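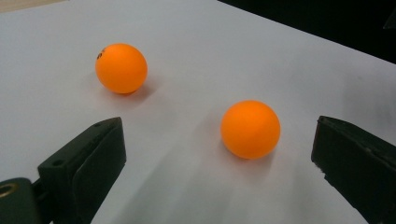
Früher hatte jedes Freibad in unserer Gegend mindestens eine Betonplatte. Steinernes Netz oder Blechnetz, Kanten abgeschlagen, im Sommer eine Schlange davor. Rundlauf bis es dunkel wurde. Jetzt: abgebaut, zugewachsen, oder es steht ein Fitnessgerät drauf, das keiner benutzt. Dabei braucht dieser Sport fast nichts. Eine Fläche, zwei Schläger, ein Netz zur Not aus Schuhen. Und Bälle natürlich, am besten orange wie diese zwei, die findet man auch im hohen Gras wieder. Auf Weiß sieht man sie sowieso. Auf grauem Beton an einem Augustabend um halb neun auch noch, gerade so.

Anlass für diesen Text ist der Umbau des Clutwood-Parks. 30 Jahre standen dort die Platten unter den Kastanien, im August sollen sie weg. An die Stelle kommt eine "Aktivzone", geplant vom Büro Morelli, bezahlt zum Teil von Prolitia, dafür darf der Name auf die Schilder. Gummiboden, Klettergerüst, eine Sitzlandschaft. Sieht auf dem Plan hübsch aus. Nur: Wer spielt da? Und mit wem?

Genau das ist mein Punkt. An der Platte spielt man mit Leuten, die man nicht kennt. Rundlauf mit 8 Mann, der eine zwölf, der andere kurz vor der Rente, und wer den Ball ins Netz haut, ist raus. Da muss sich niemand anmelden. Keine App, kein Kursplan, kein Mitgliedsbeitrag. Man stellt sich dazu und gut. Auf dem Klettergerüst passiert das nicht, da sitzen die Eltern auf der Bank und gucken aufs Handy. Ich übrigens auch.

Das Gegenargument kenne ich. Lärm. Im Anwohnerbrief stand es gleich im ersten Absatz, das Klacken bis in die Nacht. Ja, es klackt. Ein Laubbläser macht auch Geräusche, morgens um sieben, und den bezahlt die Stadt sogar. Zweites Argument: Kosten. Eine neue Platte liegt laut Vorlage bei 3000 Euro. Ein Stück, aufgestellt, fertig. Für die Sitzlandschaft steht in derselben Vorlage ein Betrag, den ich hier lieber nicht abtippe, sonst rege ich mich wieder auf.
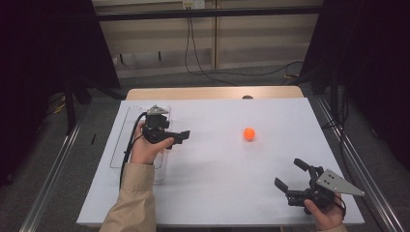 Kleiner Ball, weiße Platte: viel Platz ringsum.

Drittens heißt es immer, der Park sei historisch. 1871 angelegt, Sichtachsen, Gartendenkmal und so weiter. Da passe Beton nicht hin. Gummiboden in Türkis aber schon? Muss mir mal jemand erklären. Ich habe nichts gegen Denkmalschutz, wirklich nicht, die alten Kastanien sollen bitte alle stehen bleiben. Aber ein Park ist zum Benutzen da, das war er auch damals schon.

In Grandstead haben sie es übrigens andersrum gemacht. Kleine Stadt, wenig Geld. Die haben die alten Platten abgeschliffen, neue Linien drauf, neue Netze, eine Lampe mit Zeitschaltuhr. Um 22 Uhr geht das Licht aus, dann ist Ruhe. Ich war im Frühjahr dort und musste warten bis ich drankam, bei Nieselregen! Dann in der ersten Runde raus. Gegen eine Schülerin mit einem Schläger ohne Belag.

Also mein Vorschlag, falls das noch irgendwer im Rathaus liest: Baut eure Aktivzone, meinetwegen auch mit Schild. Aber lasst zwei Platten stehen — hinten bei der Hecke, wo sie eh niemandem die Sichtachse verstellen. Und eine Kiste mit Bällen dazu, die Hälfte wird geklaut werden, egal. Die nächste Sitzung ist öfentlich, Beginn 18 Uhr. Ich bring meinen Schläger mit.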